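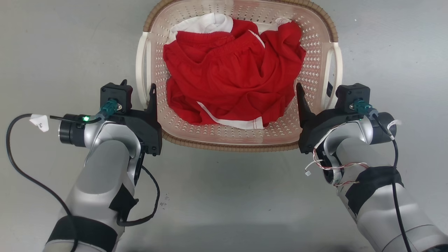
Slide 1. Personal clothing is the part of laundry work that brings the most questions to this office, and the purpose of the session is to set out how it will be handled at Skirkholm and Greltau from the end of April. Good morning, and thank you to the staff who came over from Greltau. I would like to begin with color, which is where most of our replacement claims begin. Look at the basket on the screen. The clothing is bright red, with white trim and white piping, and there is white fabric in the same basket, tucked in behind the red. A basket in that state must be sorted before it goes any further. The white piece comes out. The red clothing is more difficult, as the white is part of the garment and cannot be taken away from it.

(Pause. Allow people at the back to find seats. Handouts are on the side table.)

Slide 2. Scope. The procedure covers residents' own clothing only. Sheets, towels and table linen continue to go to the outside contractor under the existing agreement, and nothing in today's session changes the pickup times. Kitchen aprons are also outside the scope. If a resident's garment is found in the contract linen, it should be returned to the floor office with a note of the bag number.

The two houses together send down 900 items of personal clothing in an ordinary week. The on-site laundry has 6 washers. Four of these are reserved for personal clothing between seven in the morning and two in the afternoon, and the remaining two are for cleaning cloths and mop heads. Please do not exchange them, even on a busy day. A washer used for mop heads needs a full empty cycle before it can take clothing.

Slide 3. Sorting. Staff will sort into four groups: whites, light colors, dark colors, and reds. The last group is new. Under the Buckley procedure, which both houses have followed until now, reds were included with dark colors. That is acceptable for garments that have been washed many times. It has not worked well for new clothing, and families very often bring new clothing.

A garment of one strong color with white parts is sorted by the strong color. It goes in with the reds if it is red. It is washed cold, on the short cycle, and it is taken out promptly when the cycle ends. Most of the pink hems we have been asked to explain came from loads that sat in the drum over the lunch break.

(Show the two sample hems. Pass them to the left side of the room first.)

Any garment that is new to the house, whatever its color, is washed separately the first time. The floor office will mark the intake card with the letter N. Laundry staff should remove the card and initial it after the first wash.

Slide 4. Preparing the garment. Empty the pockets. Close zippers and fasten hooks. Untie drawstrings and pull them even. Turn printed garments inside out. Clothing that arrives bunched up should be shaken open and handled as single pieces, so that a sock caught in a sleeve or a waistband is found at this stage.

Elastic waistbands deserve a separate word. Check for the name label on the inside of the band at the back. If the label has been sewn through the elastic, it will pull loose in time, and the garment should be sent to the sewing room before washing. Labels are to be sewn to the cloth just below the band. Iron-on labels are no longer accepted on waistbands.

Slide 5. Baskets. The houses are moving to rigid baskets for carrying clothing between the floors and the laundry room. For those who have asked what to look for when ordering, return to the first slide for a moment: perforated sides, and a handle on each short side. Perforated sides let air reach the clothing while it waits. Two handles allow the basket to be carried level and close to the body.

(Go back to slide 1 here, then forward again. Do not repeat the remarks on color.)

Fill baskets no higher than the rim. One basket holds the clothing of one resident. Baskets are wiped out with the approved cleaner at the end of each shift and stored upside down on the rack. They are not to be left on the floor of the corridor, including during meals.

Slide 6. Records. The Zimamlow log will replace the paper sheets in both houses. Each basket is entered once on arrival and once on return. The entry asks for the room number, the sorting group, and any damage noted before washing. The damage line matters a great deal to this office. When a stain or a tear is written down on arrival, a claim can usually be settled in a single telephone call. When it is left blank, we have very little to offer the family by way of an answer.

The sum set aside for replacement of damaged clothing this year is $4000, for both houses. I would ask supervisors to bear it in mind when reviewing the log each Friday.

Slide 7. Responsibilities. Floor staff collect, check pockets and enter the basket. Laundry staff sort, wash, dry and fold. The sewing room attends to labels and minor repairs. Complaints from families come to me directly and should not be answered on the floor.

(Take questions. If asked about weekend coverage, say that the schedule is still with the director and will be posted in both houses.)

After questions, direct the Greltau group to the laundry room for the practical session. Supervisors stay behind to receive their log passwords and sign the sheet.

Sarmīte Eglītis, Resident Services
Wednesday, April 11, 2018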